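Tambunan Radio Sessions: Transcript and Chord Annotations
README, third revision (September)

What is in the folder

28 recorded interviews with jazz and blues players, taken from the Tambunan evening program, with typed transcripts and chord annotations for the parts where the guest sits down and plays. The audio is not included. You need to get that from the station archive, and the archive answers mail when it feels like it.

transcripts/ one text file per program, speaker turns marked H (host) and G (guest)
chords/ one tab-separated file per performed tune
meta/ program number, guest instrument, tune titles as announced on air
notes/ disagreements between annotators, unedited

Where it came from

The first transcripts were typed at Cungate for a project on how musicians talk about their teachers. The chord files were added later by a different group who wanted to test whether software could follow a left hand without a bass player in the room. Those are two separate purposes and it shows. The transcripts are careful about speech and careless about music ("plays a bit here" is a real entry). The chord files are the reverse.

What people have claimed about it

The page that used to host this set called it a record of "how improvisers think." I would not go that far. It records what improvisers said to a friendly host on the radio, with a piano nearby and an hour to fill. Several guests tell the same story about a first teacher in nearly the same words they used on their record sleeves. Treat that as a polished anecdote until you have a second source.

There was also a claim that the chord labels are "expert verified." Yoga Sutanto checked 35 tunes by ear and left comments on most of them. The rest were labeled by one annotator, and no second pass was done. The column called "verified" was filled in automatically when the files were merged, so please ignore it.

Chord files

Each row has a start time, an end time, a root, a quality, and a free text comment. Times are in seconds from the first note of the tune, not from the start of the program. Rootless voicings were a constant argument. Annotator A writes the chord the tune is supposed to have at that point. Annotator B writes what the notes spell. Both are defensible, and mixing them in one column without saying who did what was a mistake — the annotator field was added in this revision to fix it, as far as it can be fixed.

Rubato introductions are marked with quality "free" and no bar numbers. Do not interpolate bars across them. Someone did that in a version called Nolel and the results looked very tidy and meant nothing.

Agreement

On the tunes both annotators labeled, they match well on roots and badly on extensions. I am not printing a single score, as the last one got quoted everywhere without the sentence that came after it. Run compare.py in notes/ and look at the tunes one by one.

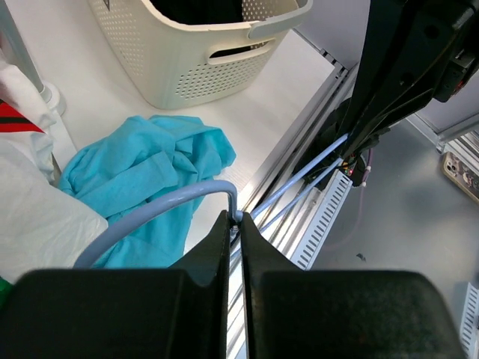
Known problems

Program 2 has the guest's turns and the host's turns swapped for most of the second half.
Tune titles are as spoken. Hosts get titles wrong.
Any file over 1,000 rows was split when it was exported from Brandus, and the second part starts its clock again at zero.
Laughter is marked in some transcripts and missing in others. Please do not publish anything about laughter.

Use

Free for teaching and research. Music rights stay with whoever holds them, and I can't tell you who that is for most of the tunes. Corrections are welcome if they come with a program number and a time. "This sounds wrong to me" will be filed in notes/ with the others.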